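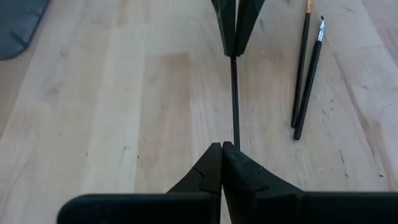 Six before supper: how a daily quiz gets made

The Prindine host appears on air every weeknight and works 40 days a year. The arithmetic between those two facts is handled by the production schedule.
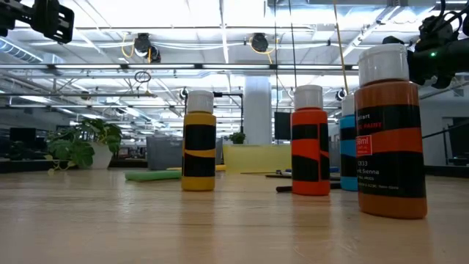 T. Worku

A stripped quiz program is one that airs at the same time each weekday. Viewers tend to assume it is made at the same rate. Almost none are. Prindine, the half-hour general knowledge quiz carried by the Astine network, delivers 227 episodes per season and records them in blocks at a leased studio in Prindby. Most recording days produce six episodes. The rest produce five, usually the first day of a block, when lighting and sound checks take up the morning.

The practice is called block recording, and its economics are simple. A studio is charged by the day whether or not anything is shot in it. The set takes two days to erect and one to strike. Crew are engaged on a minimum call. Each additional episode completed inside that call carries only its own marginal costs: prize money, contestant travel, question writing, editing and a share of the overtime if the day runs long. The sixth episode of the day is the cheapest one in the building, and it is also the one most likely to be dropped.

The call sheet for a full day lists 147 people, counting contestants, standbys and audience staff. Crew call is at 7.15 am. The first episode rolls at 9.30, and the studio is expected to be clear by early evening. Between episodes there is a changeover of 31 minutes, which sets the pace of everything else. In that time the host changes clothes, the returning champion changes clothes, the new contestants are fitted with microphones, the scoring system is reset and tested, and part of the audience is sometimes reseated so that the front rows differ from one program to the next.

Wardrobe is planned backwards from the transmission order. Episodes recorded consecutively will normally air consecutively, so no two jackets in the same week can be near matches. Fine checks and narrow stripes are excluded on technical grounds, as they produce moiré on some sensors and suffer further in compression. The set is a saturated blue, which rules out most blues. A host's wardrobe for one block is tagged by episode number and hung in sequence before the first day, with two spare shirts per episode.

The language of the program is controlled in much the same way. A block recorded in autumn may run into winter, and repeats may air at any time of year, so the host's brief excludes references to weather, elections, football results and anything described as recent. "Tomorrow" is permitted and means the next episode. "Last night" is permitted for the same reason. A champion who has been on the program for what viewers experience as a full week has, in most cases, been in the studio since breakfast.

This has consequences for the contest itself. A champion who wins the first episode of the day may play five more with only the changeovers and a lunch break between them, against opponents who have spent the day in a holding room and come to the desk fresh. The production treats this as a fairness question. Opponents are drawn by lot at the start of each recording day, held apart from the studio floor, and kept without phones once the draw has been made. Question sets are sealed by episode number and opened by an independent adjudicator, who can stop the recording at any point.

Stoppages are the main source of delay. Most come from a contestant's answer that is neither clearly right nor clearly wrong. The adjudicator's ruling has to be made before play continues, as the result may alter who is next on the buzzer. The target for a ruling is four minutes. The audience sees the wait. The viewer sees a cut, and occasionally a host whose hands have moved.

Fatigue is the other constraint. By the fifth episode the read rate slows measurably, and the host's mispronunciations increase. Each fault means a pickup, a line re-recorded after the episode has finished and laid over a wide shot or a cutaway to the score display. Pickups are cheap one at a time and expensive in quantity, since they come out of the changeover. The Prindine schedule places the celebrity and charity episodes at the front of the day for this reason. They run long and generate more faults than the standard format.

Editing then has some weeks in hand. Episodes are assembled from an isolated recording of each camera plus the director's live cut, which usually survives mostly intact. The final program is checked for level, captioned and delivered well ahead of transmission. The margin matters. If a host falls ill, a daily program made daily goes off air or finds a substitute, and one recorded in blocks can lose a fortnight of studio time without a gap appearing in the listings.

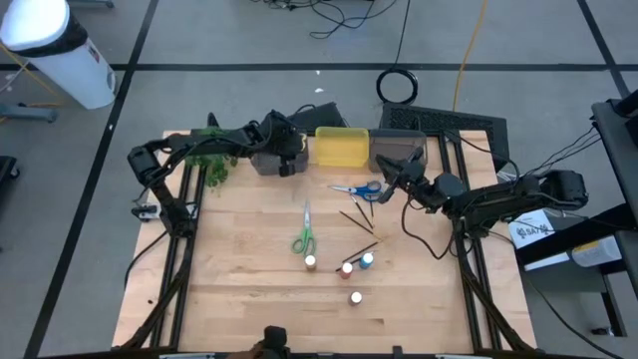
Two black robot arms mounted on a frame around a wooden tabletop.

It also explains how some presenters hold several programs at once. Forty days leaves a considerable amount of the year. A host with a quiz in blocks can add a prerecorded radio shift and a travel series, and appear to the audience to be working on all of them in the same week. Contracts commonly specify first call, meaning the order in which productions may claim dates, and conflicts are settled on that basis well before anyone reaches a studio.

The next Prindby block opens on 2025-04-11. Audience seats are allocated for half a day, or three episodes, and ticket holders are asked to bring a second top in a plain colour.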